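Comment je prends soin de mes deux robots

Dans mon atelier, il y a une grande boîte que j'appelle Zullgate. Les adultes disent « une cellule ». Moi, je dis plutôt « la chambre des bras », parce que deux bras robots y travaillent et que, comme dans toutes les chambres, il y a du linge par terre !

Mon métier, c'est de m'en occuper. Chaque matin, avant d'allumer quoi que ce soit, je regarde les vis. Une vis qui se desserre, c'est comme une roue de vélo qui bouge : le bras tremble et il vise à côté.
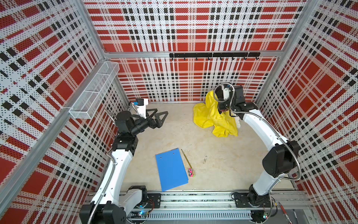
Ensuite, je passe aux câbles. Un bras robot en a besoin pour recevoir l'électricité et les ordres. S'ils se tordent trop, ils s'abîment, alors on les protège avec une gaine souple en métal. Je la suis du doigt du bas jusqu'en haut (machine éteinte, toujours !) et je cherche les endroits usés. J'ai un carnet pour ça, j'en suis à la page 192.

Puis j'allume, et je fais bouger les bras très lentement pendant 5 minutes. 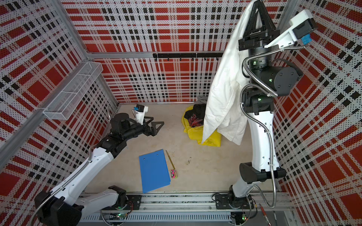
Le bras de droite porte une chemise blanche, la pince de gauche est vide.

Et la pince, alors ? C'est la main du robot. La nôtre a cinq doigts, la sienne en a deux, et ça suffit pour attraper un vêtement. Je les essuie avec un chiffon propre, sinon la poussière les rend glissants.
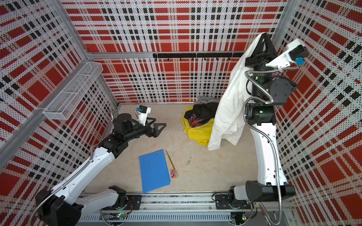
Le réglage que je préfère, c'est celui des caméras. Chaque bras a la sienne, juste à côté de la pince, et elle bouge avec lui. Quand le bras de droite se dresse avec son vêtement blanc, sa caméra se tourne donc vers le mur, tandis que l'autre bras reste penché au-dessus du sol. Si une caméra est mal fixée, le robot croit que l'objet est ailleurs. Un jour de janvier, j'ai passé 3 heures à chercher une panne : il fallait juste resserrer un petit support !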